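What the arm costs, and what everything else costs

The quote from Seol was 3293 dollars for the wrist camera and gripper package, and I remember thinking it was a very reasonable number. I wrote it at the top of a clean spreadsheet, made it bold, and went to lunch.

By August the spreadsheet had 101 rows. The gripper package is still at the top, still bold, looking like the guest of honor at a party where everyone else showed up and ate the food.

I plan equipment purchases for a small shop at Bustgate. We do handling tests for people who want to know whether a robot can move their stuff without wrecking it, and lately their stuff is lunch. My job is to guess in spring what the bench will need in fall. I am wrong in a fairly steady way, so this year I'm writing it down before I forget how.

The first lesson was fingers. I budgeted for one set. Fingers are a consumable, like printer ink, except that printer ink doesn't get driven into a dinner plate at full speed. Charalambos Karamanlidis, who runs the bench and has never once rounded a request down, asked for 5 spare sets. I gave him 2 and a short speech about careful programming. You can guess how the speech held up. I ordered the other three before the month was out and paid for fast shipping, so my thrift cost us extra.

Then there is the matter of the backdrop. Green cloth is cheap. Green cloth big enough to cover the table and go up behind it, with no seam and no wrinkles that show up as mystery objects, is less cheap. Lights were their own line, then their own section. And there are the plates. I had a line for "dishes, assorted" and thought it was a joke when I typed it. We go through dishes the way a diner does, and I now have opinions about rims. Pale ones with a little color are easier to tell from the cloth, and the discount store doesn't always have them twice.

When I need to remind myself where the money went, I look at the bench through the wrist camera.

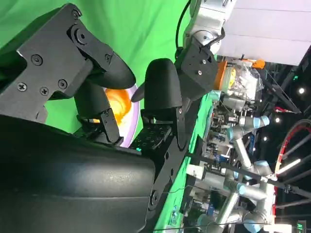 Cables, bags, and the edge of the table

Everything I failed to plan for lives along the side of that table. The arms got months of meetings. The boards, wires and small parts beside them got one row marked "misc," and misc has since overtaken two of the things I put in bold.

If you are putting a budget together for the first time, my advice is to price the table edge first. Go stand at somebody's working bench, look at the part they would tidy up before a visitor came, and write down what's there. Power, cable, adapters, tubs with lids, bags to put the little white bits in. Shelves, if you are smarter than me.

Also ask for the lead time on the dull items. The arm mounts from Iswood came early. The connectors took so long that I started greeting the delivery driver by name.

I did get one thing right, which was the service plan from Monus. I bought it in a bad mood, because their salesman wouldn't stop calling, and it has paid for itself twice. I have not told him this - he'd call.

Next year's sheet is open in another tab. So far it has fingers (7 sets, no speech), cloth, plates, and a row that just says "edge" with a number next to it that made Charalambos laugh. He wants it doubled. I've put it down as is, and saved a copy where I can find it when he turns out to be right.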